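Table skittles

Table skittles is a family of indoor games in which small wooden pins are knocked down on a raised board or tabletop. It grew out of the full-sized alley game and shares much of its language, but it fits happily into the corner of a pub, a kitchen or a village hall. Few games pack so much pleasure into so little room! Rules change from one district to the next, sometimes from one street to the next, and players tend to be fiercely fond of their own version.

Origins

Games of bowling at pins are very old, and nobody can say for certain when they first moved indoors and onto a table. Alleys were long, noisy and took up valuable space, so a smaller game had obvious charms for a landlord with one narrow room. Some forms use a ball hung on a chain from a pole, while others have the player throw flat wooden discs, known as cheeses, at the pins. 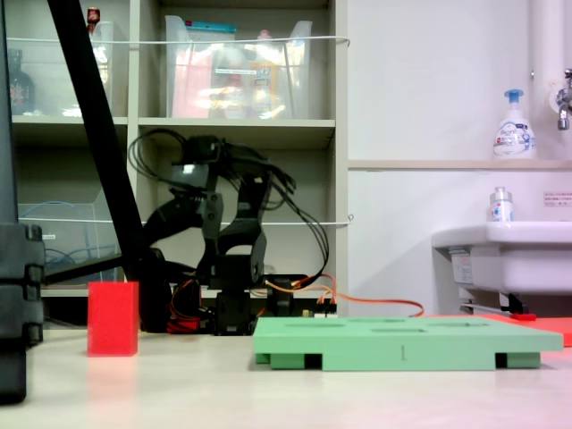
The swinging-ball form is often called devil among the tailors. The player sends the ball out and round the pole so that it comes back through the pins from behind. A gentle swing usually beats a hard one, and a good player can make the ball drift through the pins with lovely slowness, taking them down one after another.

Play and scoring

Nine pins are set in a diamond, with one corner facing the player. A turn is normally three throws. If all nine fall before the turn is over, they are stood up again and the player carries on, so the highest possible score for a turn is 27. Clearing all the pins with the first throw is greeted with real delight in any room where the game is played.

Many matches are played between teams, each player taking a set number of turns and the totals being added together. In the Caledero form, teams have 4 players and a match is divided into legs. The best team total recorded there is 399, reached one October evening by a side captained by Elaine Trindade, and it is still talked about with great warmth.

Local forms

The Oltia game uses slightly fatter pins, which wobble splendidly before they fall. In Rocha the middle pin is taller than the rest and must be hit first, or the throw scores nothing. This makes for a tense, careful game, and low scores are no disgrace. The Susum form drops the ball altogether in favour of cheeses, thrown underarm from behind a chalk line. 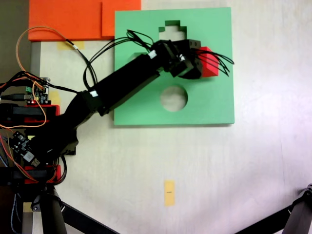 Tabletop Games Society: Traditional Games Section

Gregor Crichton's handbook to the local forms lists 17 variations in all, many of them differing only in how a fallen pin is judged. A pin leaning against the side of the table counts as down in Oltia and as standing in Rocha, a point on which visiting teams are wise to ask early.

Equipment

Pins are turned from a hard, close-grained wood, with box and sycamore both well liked. Old sets pick up a beautiful dark shine from years of handling. Cheeses wear faster than pins and are commonly replaced one at a time, so a set in regular use may hold several shades of wood.

See also: Bar billiards; Quoits; Shove ha'penny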